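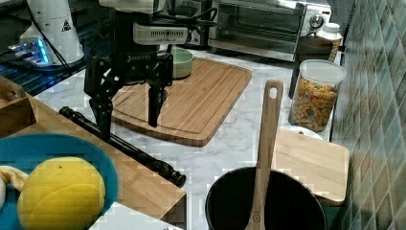 ## About Rosser

Rosser is a charity that supports people who have been brought to this country under government relocation and resettlement schemes, and the families who join them later. We are based in Udley and work across the town and the villages to the north of it.

The charity was established by a group of former aid workers and local councillors. In our first year we supported 29 people. We have now worked with 1,398, the youngest of them a baby of six weeks and the oldest a grandmother of 88.

### Our work

Families are referred to us by the local authority, usually before they reach Udley. A caseworker is appointed to each household and remains its point of contact for the first two years. Our caseworkers help with registration at a doctor's surgery, school places, bank accounts, benefit claims and tenancy agreements. They also attend appointments where an interpreter is needed and none has been provided.

English classes are held every weekday morning during term time at Wesine House, at three levels, with a crèche on the ground floor. An evening class for those in work begins at 6.30pm. Learners may sit a recognised language certificate at the end of the summer term, and the charity meets the entry fee.

Our legal advice service is regulated for immigration work. It deals mainly with family reunion, travel documents and applications for settlement. The service cannot take on criminal or employment matters, but will refer clients to a solicitor.

### Employment and training

Many of those we support held skilled posts in their own countries as engineers, teachers, nurses and interpreters. The Skeleo programme helps them to have their qualifications recognised and to find suitable work. It offers 165 places a year, each lasting up to nine months, and applications open in October.

### Governance

Rosser is governed by a board of eight trustees, two of whom must have personal experience of resettlement. The board is chaired by Corina Mayrhofer, who worked in refugee protection for many years before moving to Udley. Day-to-day management is the responsibility of the Director, Finlay MacRitchie.

The charity is independent of government and has no political or religious affiliation. It does not take part in decisions on who may enter or remain in the country.

### Funding

Our income comes from local authority contracts, grants from charitable trusts and the gifts of 300 regular donors. Annual accounts are available on request from the office.

### Visiting us

The office at Wesine House is open on weekdays from 9am to 4.30pm. Appointments are required for legal advice. There is step-free access from the car park, and interpreters in Dari, Pashto, Arabic and Ukrainian can be arranged with two working days' notice.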